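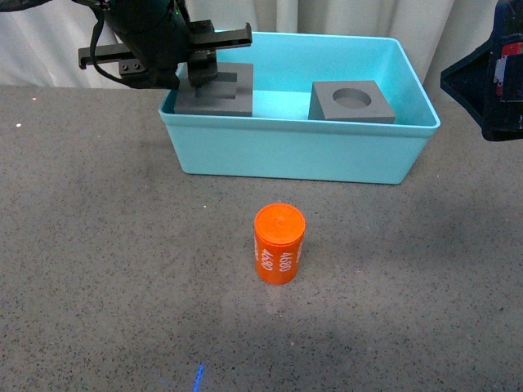 Work With Us > Open Calls > Practice Reviewers, Tabletop Handling

Reading time: 5 minutes

Call for practice reviewers: draft rules for tabletop robot cells

Skarnley is looking for 18 people to review and try out a draft set of working rules for small robot cells, the kind where an arm picks up a part and places it in a tray, a fixture or a foam block. The work is paid, part time, and open to people with or without an engineering background.

The draft is called the Bickerstaff Rules, after the building where most of it was written. It covers what operators do before, during and after a run. It does not replace the safety standards your employer already has to follow, and it does not cover large industrial arms behind fencing. It deals with everyday habits at the table: how parts are laid out, who is allowed to reach in and when, how a failed grasp is written down, and what has to be checked before the next person takes over.

Why we are asking

The current draft has 17 rules. Eleven of them have been in use at our own site for more than a year. The other six are new and have only been read by the people who wrote them. We want them read by people who run cells, people who clean and reset them, and people who have to use the records later.

We already know of some weak spots. Rule 4 says the operator must "confirm the gripper is clear" before a reset, and two shifts took that to mean two different things. Rule 9 asks for a written note each time a part is moved by hand, and on a busy day it gets skipped. Rule 12, on cylindrical cells and other battery-shaped parts, was written in a hurry. It needs someone to go through it who has handled them for a living.

What you will do

Reviewers work in pairs. Over six weeks you will:

Read the full draft and mark anything you would not be able to follow as written.

Attend four sessions at the Sonenden site, each three hours long, and run a set of pick-and-place tasks under the draft rules. Most are simple insertions with matched shapes. You will take turns as operator and as observer.

Fill in a run sheet for each attempt. We expect each pair to finish 300 attempts in total, including resets and aborted runs. Aborted runs count the same as finished ones.

Read a share of our older run records and say whether you could tell what happened from the record alone. There are 3,065 of these and nobody is expected to read them all. Your share will be set out at the first session.

Write a short report at the end. Two pages is fine. We would like the rule number, what went wrong and what you would change.

Who we are looking for

You should be 18 or older and able to stand or sit at a bench for up to an hour at a time. The benches adjust for height and seated work is fine for every task. You need to be comfortable reading and writing in English.

We would especially like to hear from:

Line operators and technicians from assembly, packing or battery work.

People who train new operators.

Teleoperators, including anyone who has worked remote shifts.

Lab staff who share a cell with other teams.

People who have never used a robot arm. We have set aside four places for you, and you will get a half-day of training before the first session.

We cannot take anyone who worked on the draft, or anyone now employed by Brarkanov, which supplies our end-of-arm tooling.

Rules that apply during sessions

These are not up for review. They apply to everyone on site from the first day.

One person holds the stop button. That person does nothing else.

No hands over the table while the arm is enabled, even when it is not moving.

Long hair is tied back. Lanyards, scarves and loose bracelets come off.

Cells and cell-shaped parts are inspected before use. If the wrap is torn or the case is dented, the part goes to the bench lead and stays out of the run.

If you are tired, say so and swap. Time lost this way is still paid.

Anyone can stop a run – reviewer, staff or visitor. You do not have to give a reason at the time, but it does go on the run sheet.

Pay and practical details

Reviewers are paid by the session, with a separate flat fee for the reading and the report. Rates are listed in the information sheet, which we send to everyone who applies. Travel within the county is refunded with receipts. Lunch is not provided, but there is a kitchen with a fridge and a microwave.

Sessions start in November. There is a morning group at 9 a.m. and an evening group at 5:30 p.m., both on the same day of the week. You can choose either group but please stay with it, as the pairs are fixed.

Run sheets are stored under a reviewer number and your name is kept separately. The table cameras record during runs and are aimed at the work surface. Your hands may be in view. If you are not comfortable with that, this call is probably not a good fit.

How to apply

Send us one page with the following: the work you do now or did most recently, any experience with robot cells (none is an acceptable answer), which group you prefer, and one rule from a past workplace that you thought was badly written. Tell us what it said and how people got around it. We read that part first.

Please do not send a full resume or certificates. If we offer you a place we will ask for proof of age and an emergency contact.

Applications go to Soledad Huenchumán, review coordinator, through the Open Calls form. She will reply to everyone, though it may take up to two weeks. If you need the draft in large print or need to bring a support person, put that in the form and it will be arranged before the first session.

Comments (4)

dmk_bench
Is the draft available to read before applying? I'd like to see rule 12 before I say I can help with it.

Soledad Huenchumán
The information sheet has rules 4, 9 and 12 in full. The rest comes with the offer.

Portia L.
I do remote shifts from another state. Any chance of joining for the record reading only?

RetiredToolroom
We had a "confirm clear" rule too. We ended up painting a line on the bench and the arm had to be parked behind it. Took an afternoon. Applied for the morning group.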